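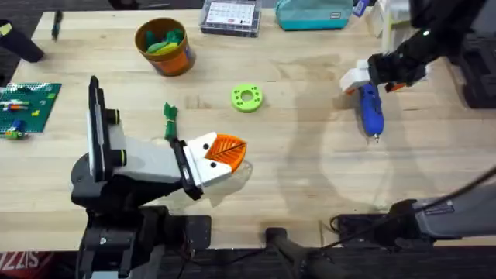

Orange leaf, lime-green ring, blue rotary tool. Wreath season has started on the bench!

Liltavcombe Bench Notes
Saturday, August 24, 2019

OK so yes, it's August and I'm doing fall leaves. The Liltavcombe harvest market is in October and last year I started in October, which was a terrible plan (I was gluing in the car). This year I'm early and smug. Thread!

The leaf first because I'm in love with it. It's the palm-size one, orange, raised line down the center and ribbed veins coming off it. I went back and forth on the tip for a whole week and ended up on rounded. Pointy looked great on paper and then caught on every sweater that went by the door.

And look at the shadow it throws on the wood, all soft, like light is coming through it a little. I want that on a wall so badly. If you hang a wreath flat against a door you lose the whole thing, so I'm going to try standing the leaves out from the ring a bit. No idea how yet. Suggestions welcome, wire suggestions especially.

The ring! The lime-green donut in the middle of the bench is my hub this year. Big hole in the center, circle of little holes all the way around, and the little holes are what sold me. Last year I tied everything onto a bare hoop and the leaves all slid to the bottom like they were tired.

Someone is going to ask if the green stays green. I think it does?? Lime with orange sounds awful and then you put them near each other and it's kind of a pumpkin patch. I did mock one up in brown. It looked like a doormat.

The plan is to tie the leaves on through the small holes with the green stuff, so I can swap a broken one without wrecking the rest. Glue only where I have to. Last year was all glue and when one leaf snapped I lost the wreath, and then I lost my temper, and then it was lunchtime.

Tool talk, since I get asked every time the blue rotary tool shows up. Slim bit for the small stuff, always. I use it to clean up edges and open out a hole when the tie won't go through. That's pretty much it. I own a whole case of other attachments and could not tell you what half of them are for.

Low speed!! Please. I went in hot on a test leaf in spring and chewed straight through the center vein. Go slow, lift off, look at it, go again. Wear your glasses, the eye kind. I wear a mask too and my nose thanks me.

Bench update for the bench people (I know you're out there, you message me more than the wreath people do). It's the pale maple one. The faint dark marks are staying. I had a go at them with sandpaper in the spring and got a nice smooth dip with a stain at the bottom of it, so I quit while I still had a flat table.

I also oil it now and then with the Lamoser stuff from the corner hardware place. One thin coat, wipe it off, leave it overnight, don't put your lunch on it. Ask me about the sandwich. Or don't.

New rule this year: anything I'm not using goes to the back row, and the middle stays open so I can spin a ring around without knocking into things. It's working pretty well. The back row is another story and I'll deal with it when I have to find something in it.

Where I got things, before the replies fill up: the green stuff is from Quintero on the square, bottom shelf, past the paint. Grirkora has the bigger bags but they only had white when I went in and I am not having white ties on a lime ring. I have limits.

Couple of you asked if I'd do a kit. Maybe? I'd want to get a wreath through a whole month on an actual front door with actual weather before I sell anybody the parts. My porch gets the wind from the river, so it's a good mean test.

Layout question, and I really do want opinions. Do I point all the leaves the same way around the ring so it looks like it's spinning, or alternate in and out so it's bushier? Spinning is prettier. Bushy hides my knots. You see the problem.

Edit to the above, well, not an edit, I can't edit these. The votes are coming in for spinning. One vote for "both, with gaps." I don't know what that means but I've drawn it four different ways now and one of them is sort of nice?

For anybody making their own: figure out where every leaf goes before you tie anything. Lay the ring flat, put the leaves around it, walk away, have a coffee, come back. Mine always look lopsided after the coffee. Then move them and tie the first one loose, because you'll be redoing it.

And trim the tails at the very end, all in one go. I used to snip as I went and then I'd need to loosen one and there'd be nothing left to grab. Plus little green bits in my socks until Christmas.

Colors so far: orange, for sure. I want a dark red and a mustard to go with it. Somebody suggested purple and I laughed and then I thought about it all through dinner, so there may be a purple.

Market table is 2 days this time, both weekend days, same spot by the bakery truck. Come say hi, tell me your bench stain remedies, I'll tell you I already tried them.

More when the first ring is full. Going to go find my good snips, which are somewhere in the back row.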